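Putting the winter clothes in order

The pile on Brenda Barrientos's bed had been growing since the decorations came down. Coats from the hall, jackets from the back of the door, a bag of things her brother left when he moved out, and whatever had been sitting at the bottom of the wardrobe since May. On 4 January 2025 she took the lot out and started to fold.

She does it once a year, on the first free weekend, and the method comes from her aunt, Olga Farías, who worked for 20 years in the laundry of a small hotel. Everything comes out before anything goes back. You sort by what a thing is made of and how often it gets worn, and whose it is can wait until the end. The bed is the table, so it gets a clean sheet first. 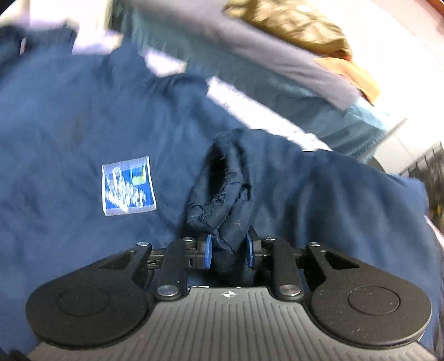

Work clothes go first in this house. They are the heaviest, they have the most pockets and they hold on to dirt in places you don't see until they are laid out. Brenda checks every pocket, then the cuffs, then the front. A navy piece with an embroidered patch had a few darker stains on it, and stains like that want looking at before a garment goes into a drawer for months. She rubs a little plain soap into a mark, leaves it while she gets on with something else, and washes the garment on its own. Lint she leaves to the end, when a damp hand will take most of it off.

Patches need a bit of thought as well. An embroidered one will crease if it is folded across the middle, and the crease stays. Fold to either side of it and let the patch sit flat on top. It also means you can tell which shirt is which without pulling out the whole stack.

Padded jackets are harder. They take up more room than anything else in the wardrobe and they don't like being squashed. Brenda used to put hers in vacuum bags from Gilano, 3 to a pack, and stopped after a winter when a favourite coat came out thin along the shoulders. Now she lays each one face up, zip closed, and brings the sleeves across the body one at a time. Smooth it from the hem towards the collar so the air can get out. Then fold it in half, bottom to top, and leave it at that.
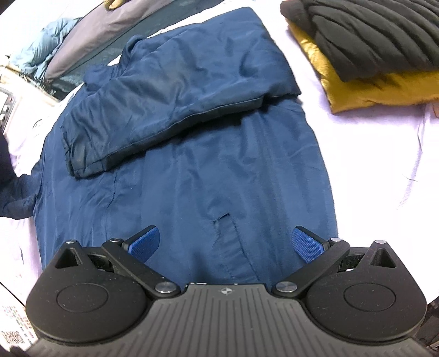 Fidel Garrido would rather hang them. A padded jacket folded in a drawer loses its shape whatever you do to the sleeves, he says, and a wide hanger costs less than a new coat. He has a rail from Arketti in his bedroom and keeps his there all year, with an old pillowcase over the shoulders against the dust.

He has a point if you have the rail. Brenda has one cupboard and a shelf, and the shelf is for boxes. Her compromise is to fold the jackets but keep them at the top of the pile with nothing on them. Quilted ones go flattest and can sit underneath. Anything with a shiny finish gets turned inside out, so that the outside doesn't rub.

Trousers with elastic at the waist are the next job, and people tend to rush them. Hold them up by the waistband and give them one good shake. Check the elastic by stretching it between your hands and letting go. If it stays slack, put the trousers to one side for mending, or cut them up for cloths. 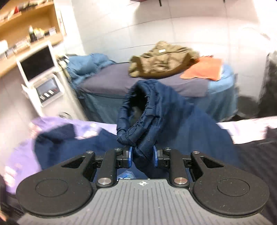 After the shake, lay one leg over the other, tuck in the point at the seat and fold in three from the ankle. The waistband should end up on the outside, where it shows in the drawer. Thin cotton ones can be rolled, and fleece is better flat.

Towels creep into these sorting days too. Brenda folds hers lengthways first so they fit the depth of the shelf, and keeps two old ones back for the dog.

Then there is the question of what leaves the house. Her rule is that a garment gets 2 winters. If it hasn't been worn in either, it goes in the bag by the door, and the bag goes out the same day. She bought a set of Watine storage boxes a few years ago and says they mostly helped her keep things she didn't want.

The dark things take longest. Navy, black and charcoal all look the same under a ceiling bulb, so do them while there is daylight and pick them up one by one. A patterned sheet underneath helps more than you would think, as a dark sleeve shows up well against it.

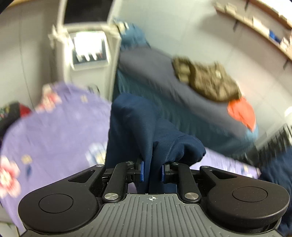

Valentina Ocampo does the whole thing in the other direction. She empties one drawer a week through January and never has a full bed to deal with, and says she would give up by lunchtime if she tried it Brenda's way. It takes her longer overall, but she can still go to sleep at a normal hour.

Either way works if the folding gets done. Leave the drawers open for an hour before you fill them, wipe them out with a dry cloth and put the heavy things in first. Work clothes go at the bottom, trousers in the middle, knitwear above. Jackets get the shelf or the top drawer, whichever is deeper.

Odd gloves go in a shoebox until spring.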